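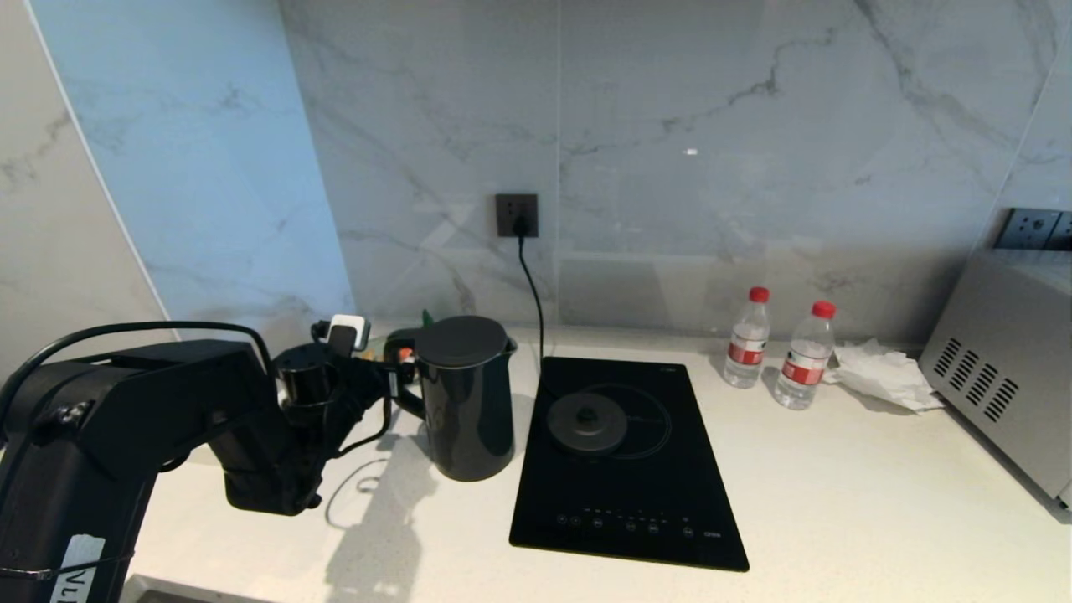

Brahim Benkirane has always maintained that an open day is the hardest test a household robot can be given, harder than any benchmark, and that the Trorkine Open Kitchen proves it every year. Visitors talk, lean in, ask for the same thing again a little differently, and expect the arm to carry on as if the room were quiet.

The Trorkine Open Kitchen is a yearly public demonstration of household robotics held at the Trorkine workshop in Rarano. It is built around ordinary kitchen jobs done by robotic arms at a normal counter, with standard appliances and no special markings on them. The event is free, lasts one day, and is known among hobbyists and students for how close the public gets to the work. The most recent edition took place on 3rd February and drew 1,993 visitors, the largest attendance so far.

Background

Trorkine began as a small repair and prototyping shop and moved into robot arms when its founders took on a contract for reaching aids. The first open day grew out of that contract. Mounir Hajji, then the shop's lead engineer, wanted families to see the arms before they were finished, and he invited people from the neighboring streets to watch one pick up a cup. The turnout was 337, far more than the room could hold, and the line ran down the stairs and into the yard.

The second edition was held in August, in heat that made the motors complain, and the organizers have kept to winter ever since. The Kitchen name came in at the same time. Earlier demonstrations had used blocks and foam shapes on a bench, and visitors kept asking the same sensible question: could it make tea?

The kettle demonstration

The kettle task is the best known part of the day. An arm fitted with a black gripper reaches across the counter toward the handle of an electric kettle, takes hold of it, lifts it, tilts it over a cup and sets it back down. A black induction cooktop sits to the right of the kettle, so the arm is working in the kind of close company that appliances keep in a real kitchen. A person does all this in a few seconds while thinking of something else. Watching a machine do it is absorbing, because every small decision is out in the open: how far to open the fingers, which side of the handle to come in from, how much to slow down for the last inch.

Handles are a favorite subject of the Trorkine team. A curved handle offers many places to grip and only a few good ones. Too high, and the body swings as it leaves the counter. Too low, and the wrist runs out of room when the time comes to pour. Dark matte finishes add a difficulty of their own, as a dark handle against dark machinery gives a vision system little contrast to work with. Shiny surfaces bring the opposite trouble, and glossy tile and cooktop glass both throw back reflections that can be mistaken for objects.

All kettles used in front of the public are filled with cold water. Pouring is done at half speed during the morning session and at full speed after lunch, and regulars tend to come for the afternoon.

Control software

The arms are run with Soliman, a control package written in-house and later opened to outside users. Soliman lets an operator guide the arm through a task by hand and then asks the arm to repeat it from a slightly different starting point. At the most recent edition the team had collected 995 guided runs of the kettle task before the doors opened, and a chart on the wall showed how the grip point had settled over the course of them. It was a lovely chart, and people spent a long time in front of it.

A second package, Positz, handles the planning of motion around nearby objects. Positz is the reason the arm sometimes takes a wide and rather grand path to reach something close by. Children at the event are reported to find this very funny, and the engineers have become fond of it too.

Visitor program

The day is divided into 3 sessions, each opening with a short talk and followed by free time at the counter. During free time visitors may shift the kettle a few inches, turn its handle, or place something harmless nearby, and then watch the arm try again. Misses are left in. When an attempt fails, the operator says out loud what went wrong, if that is known, and resets.

Guided turns at the controls were added in the fourth year at the request of a local school. Turns last five minutes, and the sign-up sheet fills quickly. Most first-timers move the arm far too fast, then far too slowly, and by the end of the turn have usually found something in between that looks surprisingly graceful.

Reception

Local coverage has been warm. Hajji has been criticized in hobbyist forums for sticking with a single appliance year after year, and has answered that he will move on when the kettle is boring. Benkirane, who runs the afternoon session, has pushed for a toast task. A trial version was shown behind a rope at the last edition, where it managed to butter one slice and got loud applause for it.

See also

Household robotics
Motion planning
Robot grasping
Teaching by demonstration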